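Can a machine get you a drink yet? Almost!

June 2022

Ask anybody who works a counter what they would hand over to a machine first, and you hear the same things. Wiping down. Restocking cups. Filling the same drink over and over while a line builds up behind it. Those are the dull jobs, and for years they have also been the jobs that robots were worst at. That is starting to change, and the people at Fodaneo in Starnositz are having a great time finding out how far it has come.

Fodaneo is a small robotics shop with a plain question on its whiteboard: which everyday chores can a two-handed robot do today, in a normal room, with normal stuff? No special cups, no painted markers on the floor, no cage. The project is called Montes, it started in March, and the first chore on its list is serving a drink from a countertop dispenser.

If that sounds too easy, try thinking about it the way Harish Thampi has to. He writes the grasping software, and he can talk for a very long time about cups.

"A cup is a terrible object," he said, grinning. "It's light, it tips, it's see-through, and it changes weight while you're holding it. I love it."

See-through is a big part of the trouble. A robot's cameras are happy with a solid colored box, but a clear cup shows whatever is behind it, and shiny metal throws the room's light back in strange ways. Put the two together and the software can lose track of where the rim is.

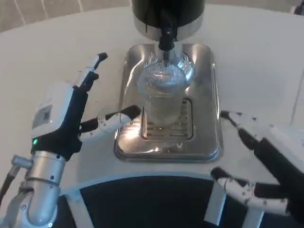

Close quarters: a ribbed clear glass under the nozzle, with a robot hand on each side of the drip tray.

The Montes team splits the chore into steps and scores each one by itself. Bring the cup to the tray. Set it under the nozzle. Work the dispenser. Take the cup away without a spill. Hand it over. A run counts only if every step goes right with no human help, and a person standing by with a towel does count as help if the towel gets used.

Since the project began the team has logged 800 full runs, and 343 of them were clean from start to finish. That is well under half, and nobody at Fodaneo pretends otherwise. But the last 200 runs are the ones they want to talk about, with 116 clean. More than half! For a job with that many ways to go wrong, on equipment made for people, it is a real jump.

What changed? Mostly the fingers, according to Märta Engebretsen, who looks after the hardware. Early on the robot squeezed everything the same way, and thin cups buckled. Now it closes slowly and stops when it feels the cup push back. She also moved a lot of the work to the thumb, which had been a bit of a passenger before. (She calls this "the promotion.")

The other change was giving the robot more time. The first version of the software was in a hurry, and a hurried robot knocks things over. The current one stops before it touches anything, takes another look, and corrects its aim by a hair if it needs to. It is slow to watch. A barista would have three customers out the door by then. But the cups stay upright a lot more often, and speed can come later.

Jade Tindall came to see it from the shop-floor side. She manages the Prestidari lunch counters, and she arrived with a list of questions and a fair amount of doubt. Could it cope if somebody moved the cups? Sometimes. Could it clean up after itself? No. Would it know that a customer had changed their mind? Also no.

She left more cheerful than she came. "I wouldn't put it on at noon," she said. "I'd put it on at six in the morning, when one person is opening up alone and has ten things to do. Even if it only did the one drink, I'd take it." She has asked to come back when the team gets to lids, and Harish Thampi made a face at the word.

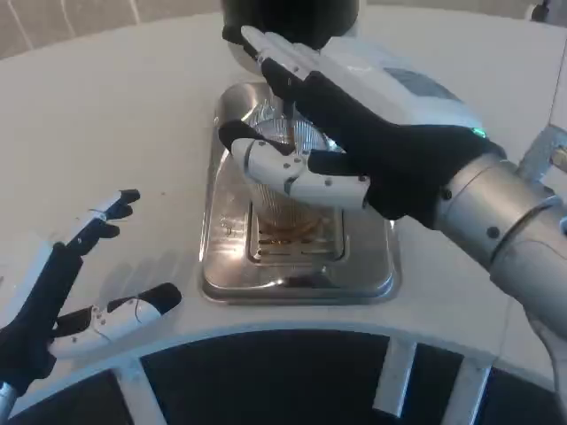
Will a robot like this be doing chores in ordinary homes soon?
Single, well-practiced jobs will probably come first, and in workplaces before homes. A house has too many different objects and too many surprises for the machines being tested today, and somebody still has to stand nearby.

Lids really are the next mountain. Pressing one on takes force in exactly the right place, with the other hand holding a full cup steady, and a small mistake sends the drink everywhere. Ottar Backlund, who runs the project, has also put loading a dishwasher, folding towels and stocking a low shelf on the list. He expects the shelf to go well and the towels to go badly. Cloth has no fixed shape, so the robot has to work out what it is holding all over again each time it moves.

He is happy to be asked whether it is all worth it when a person can do the same thing half asleep. His view is that half asleep is the point. People are so good at these chores that they forget how much skill goes into them, and every step the robot learns on the drink, such as feeling for a grip or using one hand to help the other, can be tried on the next chore too.

The team plans to keep publishing its scores, bad days included. Sixten Hägglund, who keeps the run log, writes a short note next to each failure, and the notes are worth reading for their own sake. "Held cup very well. Forgot to let go," says one. Another just says "Tray – again."

Towels are up after the lids.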